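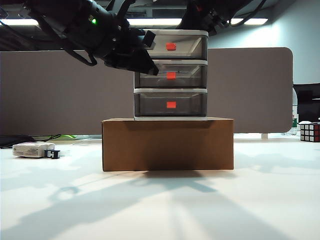 Three-drawer unit with smoky-grey fronts, on a cardboard box

Ground cumin clumping in storage
Posted in Dry Goods and Seasonings by Hillis

I buy ground cumin and smoked paprika from Groscombe in 883 g bags and decant into plastic tubs. The cumin sets into lumps within 3 weeks, the paprika does not. Both sit on the same shelf, away from the hob. Is this moisture, or is the grind too fine? I would prefer not to add an anti-caking agent.

Nautiyal
Moisture, most likely. Cumin carries a fair amount of oil, and a fine grind exposes more surface, so it will pack under its own weight as well. Check two things:
Lid seal. Snap-on lids often leak at the corners. Use a screw lid with a liner.
Filling. Never shake the spice out over a steaming pan. Spoon it into a dish first.
A food-safe silica sachet in each tub helps. Sieve the existing lumps - if they break under a spoon and smell normal, the cumin is usable. If there is any musty smell, bin it.

Bistent
rice grains in the tub, works for salt anyway

Nautiyal
Rice is weak at this and has to be picked out of a powder. For 883 g at a time I would buy whole seed and grind 39 g or so when needed. Whole seed keeps far longer and does not cake.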